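Clearing the Table Is Still Hard Work

By Catherine Gourlay
Mar 29, 2025

The dishwasher has been around for generations, and people still have to load it. The washing machine does the washing, and a person still carries the basket, turns the socks right side out and folds the shirts. Most of what is left of housework is picking things up and putting them somewhere else. For the past year I have been asking people who build robots when a machine will take over that part.

The shop floor is ahead of the home, though by less than I expected. At Bonine, a packing company that fills orders for kitchen supply stores, two arms lift cartons from a belt and stack them on pallets. They do it all night without trouble. The cartons come in four sizes and arrive facing the same way. Ten yards down the line, where loose goods go into those cartons, the work is still done by hand.

"We tried it," says Jacobus Mofokeng, the shift manager. "It was fine with boxes and cans. Then we gave it bags of clothespins and it was picking up air."

The trial ran for 81 shifts. The arm on loan spent a good part of that time stopped, waiting for someone to come over and free a bag that had folded under the fingers. Mofokeng sent it back in June and kept the stacking arms.

Homes are worse. Every table is different, and the same table is different at noon than it was at breakfast. Kasus, a small company with 14 employees, has spent three years on one chore, clearing a table. Its engineers gave up early on writing rules for each kind of dish. They now collect examples of people doing the job with a gripper held in the hand, and train the software on those.

Bożena Jasińska runs the collection. She wants tables with ordinary clutter on them, and she won't let anyone tidy up first. A foam bowl has to be picked up from among whatever else the household left out, and on one table that meant work gloves, a nail clipper, an open book and a cup in a knitted sleeve.

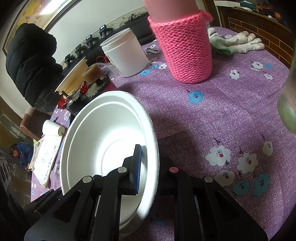 6 min read

A bowl like that sounds easy. It weighs almost nothing, and a child can lift it. For a machine the low weight is part of the trouble. Push a ceramic bowl a little off center and it stays put while the fingers close. A foam one slides away. Squeeze it too hard and the wall dents or cracks. Jasińska's group has 2,137 recordings of bowls and cups alone, and she says it needs more of them with something in the bowl.

A patterned tablecloth adds to the work, she says. Software that did well on plain tables would sometimes reach for a printed flower. Knitted and crocheted things are another sore point, as the fingers can catch in a loop and drag the item along.

I watched the Kasus arm clear a table in the company's test kitchen. It moved six of eight items to a tray and took 11 minutes. It left a spoon lying flat against the wood and a paper napkin, which it touched twice and let go. I cleared the same table in under a minute, with a coffee in my other hand.

Pascal Caron, who designs grippers for Flimudley, thinks speed will come sooner than people expect. His concern is what happens after a mistake. "If you drop a cup, you know what to do next," he says. "You get the broom, you keep the dog out. The robot goes on to the next cup."

Price is the other matter. Przemysław Tomaszewski rents cleaning machines to hotels through his firm, Czerwiński, and has looked at several arms on wheels. He was quoted up to 900 a week for one, before service visits. His floor scrubbers pay for themselves. He doesn't see how an arm that strips half a bed could.

He did order one for a trial this summer, to move folded towels from a cart to a shelf. The towels are all one size and the shelf is at a fixed height. If that goes well he wants to try it on bathrobes.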